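Este site utiliza cookies para medir o número de visitas. Ao continuar a navegar, aceita a sua utilização.

Porque é que as coisas pretas são pretas?
Cadernos Folum — Física para os mais novos
638 partilhas

A luz do Sol parece branca, mas contém muitas cores misturadas. Um arco-íris mostra essa mistura separada: as gotas de água desviam cada cor num ângulo um pouco diferente, e as cores ficam lado a lado, do vermelho ao violeta.

Quando a luz chega a um objeto opaco, uma parte é refletida, ou seja, volta para trás. Outra parte é absorvida: fica no material e a sua energia transforma-se, quase sempre, em calor. A cor que vemos depende da parte que é refletida e chega aos nossos olhos.

Um objeto branco reflete quase toda a luz visível que recebe, de todas as cores. Um objeto preto absorve quase toda. Uma camisola vermelha reflete sobretudo a luz vermelha e absorve a maior parte das outras. O preto é, portanto, a cor que atribuímos a uma superfície que nos devolve muito pouca luz.

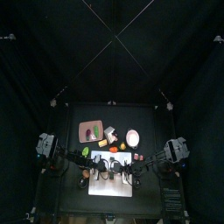

Tecido preto fosco e, sobre a mesa, um tabuleiro cor-de-rosa.

Fosco e brilhante

Dois objetos podem ser ambos pretos e ter aspetos muito diferentes. A diferença está na superfície.

Uma superfície brilhante é lisa, mesmo quando observada ao microscópio. A pequena parte de luz que ela reflete sai toda na mesma direção, como acontece num espelho. Por isso, um sapato preto engraxado tem manchas claras: são reflexos da janela ou do candeeiro. Chama-se a isto reflexão especular.

Uma superfície fosca tem muitas irregularidades pequenas. A luz bate nelas e espalha-se em todas as direções. Esta é a reflexão difusa. Os tecidos têm ainda outra característica: são feitos de fios, e entre os fios há espaços. A luz que entra nesses espaços bate várias vezes nas fibras e perde energia em cada choque. O veludo preto é muito escuro por esta razão. A cortina de palco do teatro municipal de Selonville é de veludo preto, e da plateia mal se distinguem as suas dobras.

A forma também conta. Numa peça preta curva há quase sempre uma zona mais clara, aquela que está inclinada no ângulo certo para enviar a luz até nós. É essa zona que permite perceber que a peça é redonda. Sem diferenças de claridade, um cilindro visto de lado pareceria um retângulo plano.
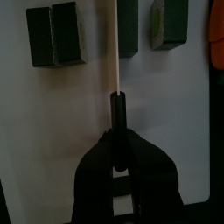
O calor do asfalto

A energia da luz absorvida não desaparece. Num dia de sol, o asfalto de uma estrada pode chegar a cerca de 65 °C, muito acima da temperatura do ar. Uma parede caiada, exposta ao mesmo sol, fica bastante mais fresca.

Podes medir a diferença com o material seguinte: dois copos de vidro iguais, uma folha de papel branco, uma folha de papel preto, fita-cola e um termómetro de cozinha.

1. Forra um copo por fora com o papel branco e o outro com o papel preto.
2. Deita 200 ml de água da torneira em cada copo.
3. Mede a temperatura da água nos dois copos e regista os valores.
4. Coloca os copos ao sol, lado a lado, durante uma hora.
5. Mede outra vez e compara.

Os copos têm de receber a mesma quantidade de sol. Se um deles ficar à sombra durante parte do tempo, a comparação deixa de ser válida e convém repetir a experiência.

Escuro ao lado de claro

O olho não mede a luz como um instrumento. Compara cada zona com as zonas vizinhas. Um objeto escuro em cima de uma superfície clara distingue-se facilmente; o mesmo objeto em cima de uma superfície escura pode passar despercebido. A esta diferença de claridade chama-se contraste.

O contraste altera até a cor que julgamos ver. Com pouca luz, um verde-escuro aproxima-se do preto, e uma folha branca pode parecer cinzenta ou azulada. O papel é o mesmo; mudou a luz que lhe chega.
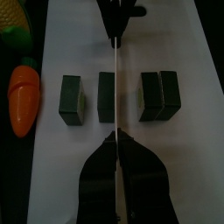 Uma leitora escreveu a perguntar se, num quarto completamente às escuras, uma camisola branca continua a ser branca. A resposta depende do que se entende por «ser branca». O tecido mantém a capacidade de refletir todas as cores, mas não há luz para refletir. Sem luz, o olho não recebe informação e não distingue a camisola branca de uma preta.

Preto e branco misturados

Os jornais antigos eram impressos só com tinta preta e, apesar disso, as fotografias tinham vários cinzentos. A tipografia Dumitrescu imprimia-as com pontos pretos muito pequenos sobre papel claro. Onde os pontos eram grandes, a zona parecia escura. Onde eram pequenos, parecia clara. À distância a que se lê um jornal, o olho já não separa os pontos e vê apenas a média entre o preto e o branco.

Com pontos maiores, o efeito perde-se ao perto: veem-se as manchas uma a uma. Para obter o cinzento, é preciso recuar alguns passos. Já uma mancha de uma só cor no meio das outras continua a destacar-se, porque a vizinhança não tem cor nenhuma.
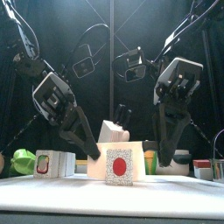 Cartão salpicado de preto e branco, com uma oval vermelha ao meio.

Palavras deste texto

Absorção — passagem da energia da luz para o material.
Reflexão difusa — reflexão em muitas direções.
Reflexão especular — reflexão numa só direção, como num espelho.
Contraste — diferença de claridade entre duas zonas.

Texto publicado pelas Edições Vanton.

5 comentários
Receba os Cadernos Folum por correio eletrónico todos os meses. Subscrever a newsletter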